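Ollonard Launch Telemetry Archive
Data card, revision 8
Last updated: 23/07/2018

Summary

The archive holds ascent telemetry from sounding rocket flights out of the Ollonard range, decoded from the original recorder tapes and resampled to a common time base. It contains 3,565 files. Each file covers one channel from one flight, from ignition to loss of signal.

Contents

Channels are chamber pressure, axial acceleration, roll rate, skin temperature and battery voltage. Not every flight carried every sensor. The file flights.csv lists what was fitted. A missing channel has no file; it is never filled with zeros.

Times are in seconds from first motion — not from the ignition command. On the older motors the gap between the two can reach nearly 700 milliseconds. The ignition command time, where known, is in column 4 of flights.csv.

Processing

Tapes were read on the Canenon deck and decoded with Zitbridge. Frames that failed the parity check were dropped and marked in the quality column. No smoothing was applied. Acceleration was corrected for sensor tilt using the preflight bench values.

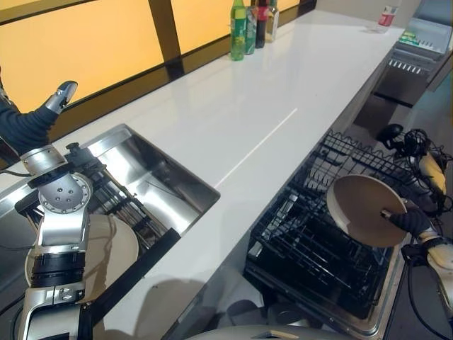 Skin temperature needs more care. The thermocouple tables changed in May of the second campaign, and flights before that use the old reference junction. Both raw counts and converted values are kept so that users can redo the conversion.

Known problems

Roll rate saturates at 18 revolutions per second. Values at the limit should be treated as a lower bound.

Two flights share a tape label. They were told apart by battery voltage and the range log, and the match is probable only.

Drag estimates from the Jayawardena motors are poor after burnout — the accelerometer range was set for boost.

Format

Comma-separated text, one header line, SI units. Column order is time, raw count, value, quality. A quality of 0 means a good frame.

Maintenance

Decoding and checks: Rafia Jafri. Tape handling and flight list: Alfredo Tiongson. Send corrections with the flight number, channel and time range affected.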